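Ostwood Craft Circle -- Minutes of the Autumn Planning Meeting
September 26, 2021 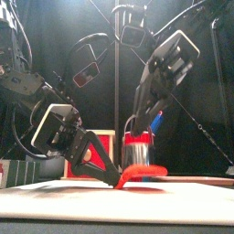

The white table with the red-and-silver cup and the soft red piece.

I'm on minutes again, so apologies in advance for my spelling and for the bits where I was talking and forgot to write. We started a little late as the kettle was slow and people were still coming in from the parking lot.

Last minutes. Read and agreed, with one fix: I had put the Pendau sale down as a loss and it was a small profit. Sorry, Pendau table! I've changed my copy.

Money. We have $356 in the account after paying for the room through November. The yarn order from Wouters came to $195, a bit more than last time, mostly shipping. Somebody asked if we could pick it up ourselves and save the postage, and we could, but it's a long drive and no one put a hand up. We'll leave it as it is until spring.

The small things table. This took up most of the evening (my fault, I love this table). We talked about what belongs on it and what keeps drifting onto it. The red-and-silver cup stays. Everybody likes it, it's shiny, and it gives the pens somewhere to live. We did agree it should hold more than the one blue marker with the red cap, so please bring back any pens you took home. I found two in my own coat, so no finger-pointing from me.

The soft orange-red piece, the fuzzy one that's like a thick rope, got a long discussion. One side of the room wants it made into a handle for the Clostow raffle basket and the other side wants it coiled up and stitched into a trivet. I said trivet. We had a show of hands and handle won, so handle it is, and I am being very gracious about it. Whoever sews it on, please use the heavy thread, the ordinary kind won't hold.

The square box with the red panel and the light wooden frame -- we're keeping that too. There was an idea to paint the frame to match the red, and I'm glad to say it was voted down. The light wood looks nice against it. The little round tan ball needs a home as well. For now it goes in the button tin, and if you know what set it came from, tell me and I'll put them back together.

Winter sale at Clostow. We've been given 4 tables in the long room, same as last year, and we can set up the evening before. We're aiming for 100 finished pieces between all of us, which sounded like a lot until we counted up what's already sitting in people's closets. Price tags should be the plain ones with string. The sticky ones left marks on the felt last time and I was picking glue off until bedtime.

Any other business. The window by the sink still sticks, so don't force it. Someone left a green umbrella at the last meeting and it's on the coat hook. We need more tea, and decaf too this time.

To do before we meet again:
Pens back to the cup -- everyone
Red piece sewn onto the raffle basket -- basket group
String tags bought -- me
Tea and decaf -- kitchen group

Next meeting is in November, same room, same time. Bring whatever you're working on.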